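Molholm Divided Metal Bin, Gray
Sold by Skorkix. Item 2791.

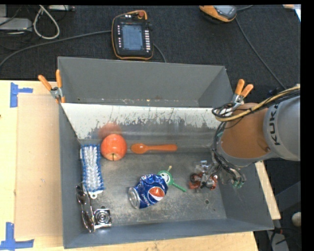

We sell a lot of bins, and most of the copy written about bins is nonsense. You will read that a bin "transforms your workflow." It holds things. The Molholm holds things in two compartments, with a metal divider running crosswise between them, and whether that is worth paying for depends on what you keep throwing in it.

Our own has been on a table in the Rukarstead showroom long enough to look used. The floor is scuffed and stained and the divider is scratched up badly along its upper part. We could have put a new one out. People who buy a metal bin should know what a metal bin looks like later on, and the catalog picture from the maker won't tell them.

What the maker claims, and what we think

"Keeps contents sorted." Only if you do the sorting. Ours has an apple, a spoon, sunglasses and a crumpled Pepsi can all in the front compartment, and the rear one has nothing in it but some specks of debris. A divider can't fix that.

"Easy to see into." Fair, up to a point. The walls slope, and a bright-colored thing shows up well against the gray. A shiny thing does not. Small metal parts in the corners are easy to miss, and the smoother band at the bottom of the divider throws back reflections, so a red item next to it may look like two at first glance.

"Wipes clean in seconds." No. Crumbs and grit settle in the seam by the divider and a cloth rides right over them. Use a stiff brush, then a damp rag, and dry the bin after. We have tried three cleaners on the brown stains and would not recommend paying for any of them.

"Scratch resistant." We asked what this was based on and did not get an answer. We have left it off our listing.

Good for

Mixed small goods, returns, lost and found, shop odds and ends, anything you need to reach from above and don't mind having bumped around. Cans, hand tools, toys, hard fruit for a short while.

Not good for

Glasses or sunglasses you care about. Bare metal is hard on lenses. Soft fruit bruises. Liquids are out too: there is a small round hole in the floor of ours, toward one side, and fine powder or tiny screws are asking for trouble as well. Put a tray under it if your table matters to you. A pale wooden tabletop will show every mark.

Options

Bin with divider: $220
Bin with divider, rubber mat and drip tray: $327

The mat is worth having if you are dropping hard things in all day. It cuts the noise. For light use, skip it and cut a piece of shelf liner to size, which does much the same job for very little.

The Eze lid is listed by the maker as a match for this bin. The one we tried rocked at one corner, so we don't stock it.

Shipping and returns

Ships flat on a pallet, one bin per carton. Free delivery on orders over $1000, otherwise worked out at checkout. Returns accepted if unused. Next batch is due in August, and orders placed before noon go out the same day while stock lasts.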